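Hunham Home Forum > Furniture and Finishes > Oak table, oil or hardwax?

knotty_pine
September 4, 2024
I have an oak table coming up on two years old. It came with a factory oil finish and it's starting to look dry in the spots where people sit. The store says to use their own maintenance oil twice a year. My brother-in-law says sand it back and put hardwax oil on it and stop thinking about it. The table gets used every day for meals and for whatever else is going on in the house. I don't want it to turn orange. I like it pale.

What would you do? I'd like to spend under 40 dollars if possible.

dovetail_88
Hardwax oil. Two thin coats, buff off everything that doesn't soak in, leave it alone for a week. I did our kitchen table with Bradska Matte and it has held up to kids and a leaky coffee maker. Maintenance oil is fine if you like doing maintenance.

marshgrass
I'd disagree with sanding a two year old table over some dry spots. You don't know how thick the top is. If it's veneer you have maybe one sanding in it, and rounded edges are the first place you go through. Find out what you have before you touch it.

Look at the end of the top from underneath. If the grain lines on the face carry on down through the end, it's solid. If there's a line running along under the surface, it's veneer.

knotty_pine
It's solid as far as I can tell. The grain goes through. I paid 700 for it at the Pichon outlet, and the same one was 1,070 in the regular store. The sticker said solid oak but I know how stickers are.

Color is light, close to this one. Same kind of rounded corners too.

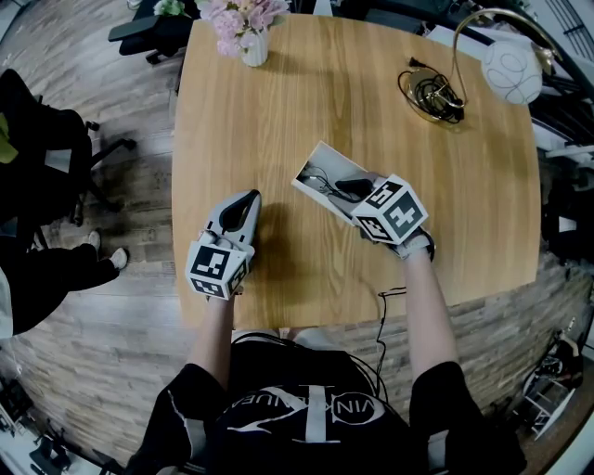
dovetail_88 said that with oak that pale you need to watch which hardwax you buy. Clear is the wrong one. Clear oil makes raw oak look the way it does when you wipe it with a damp cloth, and that's a couple of shades darker and yellower. You want the one sold as "natural" or "raw," which has a little white pigment in it. He also said to test it on the underside and let it sit overnight before deciding anything.

knotty_pine
Good to know. I had the clear one in my cart.

tollhouse_rd
I've had an oiled oak table for 30 years. Never sanded the whole thing once. Wash it with soap flakes in warm water, wipe with the grain, let it dry, rub in a little oil where it's dry. It takes twenty minutes. The top has marks on it and that's what a table looks like.

dovetail_88
Soap finish is fine for people who will keep doing it. Most people do it twice and quit, and then the water rings start. I see these tables all the time. I'm not saying it's wrong.

tollhouse_rd
You see the ones that went bad. Nobody brings you the ones that are fine.

dovetail_88
Fair.

marshgrass
Before anyone oils anything, do the water test. Put a few drops on the dry area and a few drops in the middle of the table where it still looks good. Wait ten minutes. If the drops sit up on both, you don't need a refinish, you need a cleaning. Dish soap residue makes oiled wood look gray and dull, and people take it for dryness.

What have you been wiping it with?

knotty_pine
Regular kitchen spray. The Plendico one with the orange cap.

marshgrass
That's most of your problem. Spray degreaser pulls oil out of the wood. It's doing what it's made to do. Stop using it on the table and go to a damp cloth.

finch_and_co
Jumping in because we had the same spray and the same gray patches. What worked for us:
Washed the top with a mild wood soap, two rounds, dried it with an old towel each time.
Waited a full day.
Went over the top lightly with a gray pad, with the grain, hand pressure only.
Vacuumed, wiped, and put on one thin coat of the natural hardwax oil. Wiped it all off after 15 minutes.
No sandpaper. The small can was plenty and we still have most of it.

Lay your rags flat outside to dry when you're done. Don't ball them up in the trash. They can heat up by themselves and catch fire.

tollhouse_rd
Second the rags. Put them in a bucket of water if you don't have a place to spread them out.

plumbline
Does hardwax even go over an existing factory oil? I was told it has to be bare wood or it won't cure right. I put it over an old oil finish on a bench and it stayed tacky for more than a week.

dovetail_88
It depends on the old finish and on how much you left on. If it was tacky for a week it was too thick. You should feel like you wiped off all of it. If the wood has already taken in a lot of oil there is nowhere for new oil to go, and it sits on top. That's why you do the dry areas first and see what they take.

plumbline
It wasn't thick. I wiped it twice. I think the old stuff was tung oil with something in it.

marshgrass
This is why I'd write to the maker and ask what's on it. They'll usually answer.

knotty_pine
Did the water test. Middle of the table the drops sat up fine. At the two seats by the window they soaked in and left dark spots, which dried out after an hour or so. So it's both, I guess. Dry in places and dirty everywhere.

Plan is wood soap first, then ask Pichon what the factory oil is, then the natural hardwax on the underside as a test. If the color is off I'll use the store oil on the two dry seats and live with it.

marshgrass
Good plan. Do it before the heat comes on. Ours always gets small cracks at the ends in December when the air dries out, and fresh oil helps some with that.

tollhouse_rd
Oil won't stop the cracks. It's the humidity. Put a pan of water by the radiator.

marshgrass
I said some.

knotty_pine
No radiators, forced air. There's a vent right next to the window seats now that I think about it.

finch_and_co
Get one of those plastic deflectors for the vent. They stick on with magnets.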